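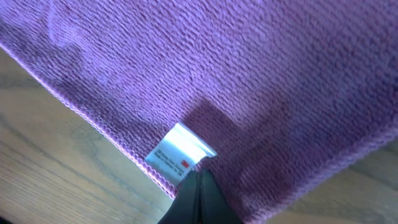

Microfiber towels getting stiff, and do I cut the tags off?
Home Help > Laundry and Linens
Posted by tidewrack, 2025-10-16

I bought a pack of purple microfiber towels for the kitchen, the kind with the looped pile and a corded edge all the way around. There is a small white care label sewn in at one corner of each. They were great for the first month. Now they push water around the counter and catch on my hands, and on a couple of them the pile has gone pale and sort of swirly in one area.

I wash them with everything else, warm, with regular liquid detergent and a dryer sheet. Did I ruin them? Also, the label drags when I wipe glasses. If I cut it off, will the edge come undone?

3 replies

Ullow_laundryroom
It's the dryer sheet, most likely. Dryer sheets and fabric softener leave a coating on the fibers, and after that the towel won't pick up water. You can usually wash it out. Do this:

Wash the towels by themselves in warm water with half the detergent you normally use. Run a second rinse. Skip the softener. Dry on low or hang them up. Then do the whole thing again, because one round didn't clear mine.

After that keep them away from cotton bath towels. Microfiber grabs lint and holds on to it, and lint between the loops feels a lot like stiffness. I keep a mesh bag on the side of the hamper just for these.

The pale area might only be the pile lying in another direction. Wet the towel, shake it hard, and brush your palm over it. If the color evens out, that's all it was. If it stays pale and feels crunchy, the fibers got too hot and it won't come back. Use that one on the floor.

For the label, don't pull it. On a lot of towels it is caught in the same stitching as the hem, and if you yank it you can open up the corner. Cut it straight across with small sharp scissors and leave a sliver in the seam. Stay off the binding thread. Read it first, or write down the wash temperature somewhere. One of mine from Vakus said 98 F and another pack said 126, so I would go by whatever yours says.

Novstead_Nan
I never cut mine. I fold the towel in quarters with the label on the inside and wipe with the outside. Takes no time. I have glasses from my wedding and not a scratch on them that I can see.

Agree about the dryer sheets. I gave those up over 90 loads ago (I keep a tally on the soap box) and my cloths are still soft.

pkr391
just boil them

Ullow_laundryroom
Replying to the one above: please don't boil them. Microfiber is usually polyester and nylon and high heat is what makes it go stiff.

tidewrack
Thanks. First wash is done and the extra rinse is running now. I cut the label off one towel and the corner looks fine. I'll leave the rest alone until I see how that one holds up.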